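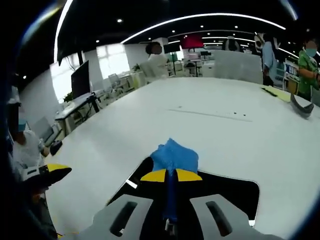

Craddock Hand-Held Gripper Kit
Planning and ordering guide

The Craddock kit is a hand-held, two-finger parallel gripper for recording manipulation tasks at a table. The operator holds the unit and does the work with it directly. No robot arm is needed at the recording stage, and most sites buy the hand-helds well ahead of any arm. Cloth handling, sorting and desk tidying are the tasks customers ask for most.

What is in the kit
Hand-held gripper with camera mount
Finger pads, fitted, plus one spare pair
Flexible fins, fitted
Transport case
Charger and cable
Calibration card
Printed setup sheet

The camera, storage cards and workstation are quoted separately. If you already own a wide-angle camera, send us the model number before ordering and we will confirm whether the standard mount takes it.

Pricing
The single kit is $3,000 before tax. The two-station package adds a second gripper, a shared charging dock and a day of operator training, and is priced on application. Replacement fin sets are $200. Freight is charged at cost from the Dandatton warehouse.

Budgeting for wear
Fins are a consumable. Soft cloth is easy on them; cardboard edges, zips and rough towelling are not. Allow for a replacement set per gripper for each 3,000 recorded episodes, and bring that forward if operators are dragging items across the table instead of lifting them. Finger pads last longer but should be checked at the same time. A pad that has gone shiny will let thin fabric slip and the operator will start squeezing harder to compensate, which shows up in the recordings as inconsistent grip width.

Table and floor space
Allow a full table side for each operator. Two operators can share a large table if they work from different sides and keep their task items apart. Leave standing room behind at least one long side so that a supervisor can watch or reset items without leaning across a recording.

A plain table top in a light or mid colour suits most tasks. High-gloss surfaces are usable but reflect overhead strip lighting, and tracking quality should be tested on site before a large run. Where glare is a problem, a matte mat is the cheapest fix. Curtains and dimmers come second.

An ordinary open-plan office is suitable. The kit makes little noise and needs no guarding. Check the following before delivery:
Power outlet within reach of the charging dock
Desk and monitor for reviewing recordings
Storage for task items between sessions
Somewhere to keep paperwork and pens off the working area

Staffing
One person can run a single station. For two stations we suggest a third person to reset items and label recordings – throughput drops noticeably when operators do their own labelling. New operators generally need a morning of practice on cloth before their recordings are worth keeping.

Matching the kit to an arm
The Tumosari adaptor plate carries the same fingers and fins on a robot arm, so the hardware in the recordings matches the hardware on the robot. Order the plate with the kit if an arm purchase is already approved. If it is not, wait. Flange patterns differ between manufacturers and plates are not returnable once drilled.

Skereck fingers from the earlier range do not fit this gripper. Trade-in is available on complete units only.

Lead time and quotes
Single kits ship from stock. Two-station packages are built to order. Quotes requested in November remain valid at the listed price until the end of the following month.

For quotes and site questions, contact Emília Brabec, equipment sales, Dandatton office. Please include the number of stations, table dimensions, the items to be handled and the delivery address.

Page updated Sunday, December 11, 2022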